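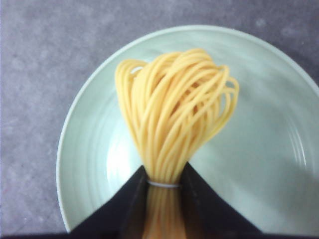
I make socks. Mostly wool ones, for people who stand all day and whose feet have opinions about it, and I've been doing it under the name Iltunia for longer than I planned to. The whole business started at a kitchen table with one secondhand knitting machine clamped to the edge, and food still gets mixed up in it. Our everyday green, the one we call Plate, is the pale mint of a big round glazed plate with a slightly shiny finish and a brighter line along its raised rim, and I wanted that same lighter line at the cuff. Getting a dye house to understand "like the plate, but for ankles" took most of a winter! It's still the color I wear the most.

Before socks I worked in a shoe store. I measured feet, I laced up boots, and I listened to people tell me that their new shoes were too tight when what was really hurting them was a thick seam across the toes. I'd go in the back, find them a thinner pair of socks from the bin by the register, and the shoes would suddenly fit. After enough of that I started turning socks inside out in stores to look at the seams (I still do it, and my family walks away from me when it happens).

So that's where we put our effort. Every pair we sell has the toe closed by linking, loop to loop, so there's no ridge to feel. It's slow work and it's the part of the job that new people find hardest to learn. You sit at a round dial full of little points and you hang every stitch on its own point, and if you miss one you get a hole right where the big toe goes. My first few hundred were awful. I kept one of them, and it lives in a drawer with the spare needles.

**What we make**

There are three families of socks right now:

- **Giladach**, the heavy one. Thick terry loops under the whole foot, a tall ribbed leg, made for boots and cold floors. Warehouse people and dog walkers love it.
- **Brenatau**, the medium one. Cushion at the heel and ball of the foot only, so it fits in a normal shoe. This is the one to try first if you don't know us.
- **Oosthuizen**, the thin one. Flat knit, no cushion at all, long enough to stay up under dress pants. It took me ages to get the top band right. Too loose and it slides down by lunch, too firm and you get that red ring on your calf.

People ask about the names. They're just the names on the first boxes we had, the ones I labeled and never got around to changing. By the time I had a proper list of better ideas, customers were already writing in for "more Giladachs please," so they stayed.

The yarn in Brenatau is 93 percent merino, and the rest is nylon and a bit of elastic to hold things together. I know some folks want a hundred percent wool. I tried it! They felt wonderful and wore through at the heel in one season, and I didn't feel good selling them at our price. Giladach has a little more nylon than that for the same reason, and the exact mix is printed on the inside of every band.

**How we work**

We knit in small runs, 300 pairs at a time for most colors and 700 for the plain gray and black, which go faster than anything else. When a color runs out it's out until the next run, and I'm sorry if you were waiting for your size. We do keep a list. Write to us with the style, color and size and we'll send you a note when it's back on the shelf.

After knitting, everything gets washed, turned, put on a foot-shaped board and steamed. Then somebody pulls each sock over their hand and looks at it under a lamp, heel first. The ones with a small flaw go in the seconds basket and get sold at half price from the workroom door, and we put whatever is left online in January. They go quickly, so have your size ready.

We're a small bunch and we all do a bit of everything. I knit, fix machines and answer most of the email, usually before 8 a.m. with coffee, so if a reply from me sounds sleepy you'll know why. Returns are simple: if they don't fit, send them back unworn and we'll swap them. If a toe seam opens up, send that back too, worn or not (washed, please, I'm begging you), and we'll mend it or replace it. Holes from plain hard wear we can often darn for the cost of postage. I like darning. I'll match the color if I've got it and use something silly if you tell me that's okay.

**A few things people write to ask**

Yes, you can machine wash them. Cool water, inside out, and lay them flat or hang them by the toe. Keep them out of the dryer.

Sizes run true to your street shoe. If you're between 2 sizes, take the smaller one, as the wool relaxes after a few wears.

No, we don't do no-show socks. I've made samples and every one of them ended up bunched under my arch by the time I got to the mailbox. If I ever crack that one you'll hear me shouting about it on the front page.

We do make kids' sizes, in Brenatau only, and only in the colors we have left over from the adult runs. Plate is nearly always one of them.

The workroom door is open most mornings when the machines are on. Come by if you're in the area, bring the shoes you wear most, and try a few pairs on in them. There's a bench and a mirror down at floor level.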